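Skilstead Neighbors Board > House & Kitchen > Milk delivery is back, apparently

Posted in June by gomwood_pete

So there was a flyer in my door. Korincombe Dairy is doing doorstep delivery again on our side of the river, Tuesday mornings, before 6. Minimum order is 2 bottles, there's a $4 delivery charge, and you get a choice of whole, two percent or something called "heritage," which I assume is whole with a nicer label. Has anyone signed up? I'm tempted, mostly out of nostalgia for a thing I never had. We were a supermarket family.

---

marar_g

Signed up the first week. Milk is good. Delivery is before 6 in the sense that 8:15 is before 6 the following day. The driver is a nice kid and I don't blame him, he has all of Gomwood to do first and the hill is the hill.

---

paloma_b

Four dollars to bring me something I walk past every time I buy bread. I'll pass. Also I remember the last time Korincombe did this. They quit in the middle of a month and I was owed a credit until the end of time.

---

gomwood_pete

Did you ever get it?

---

paloma_b

I got a fridge magnet.

---

VorosBence

I'd like to defend the service a little. I don't drive, the bus to the big store is a rumor, and the corner place sells milk with two days left on it at a price that suggests it was flown in. Four bucks is less than the cab. If you have a car and a parking spot, congratulations, the flyer wasn't written for you.

My complaint is the packaging. The flyer has a drawing of a glass bottle with a foil top. I got plastic. I asked, and glass is "planned for a later phase." 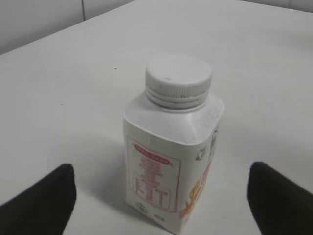

So I have nothing against plastic as such. It doesn't shatter on the steps, and I have dropped enough jars in my life to respect that. But if you draw glass on the flyer, I'm going to stand on my porch in a bathrobe expecting glass.

---

marar_g

The glass was awful, Bence. I'm old enough to have washed them. You put them out clean, a slug got in, and then you had a discussion with the milkman about the slug.

---

VorosBence

I would have welcomed the discussion. I live alone.

---

annamalai_st_murali

Anyone on Annamalai Street getting theirs stolen? Two weeks running we've had nothing on the step, and the dairy swears it was dropped off. My neighbor says crows. I don't believe a crow can lift a quart of milk.

---

paloma_b

Crows don't have to lift it. They have to want to ruin your morning.

---

annamalai_st_murali

There would be a mess. There was no mess. I'm looking at people.

---

gomwood_pete

Are you number 29 or the building behind it? The flyer guy got those mixed up too. I'd ask whoever lives at the other one if they've been enjoying some free heritage.

---

annamalai_st_murali

I'm the building behind it. I'm going over there now.

---

annamalai_st_murali

It was them. They thought it was a promotion. They've offered me rice pudding.

---

paloma_b

Take the pudding. It's more than I got.

---

marar_g

Pete, to answer what you asked: yes, sign up, get the whole, skip the heritage, and leave a cooler with an ice pack out if your step faces east. Mine does.

---

COMMENTS (3)

Vasanthi A.: Is the heritage homogenized? Mine had a plug of cream in the neck and my son refused to go near it.

dairy_skeptic: That's the part you're paying for. Shake it or eat it with a spoon.

Vasanthi A.: We've gone back to two percent.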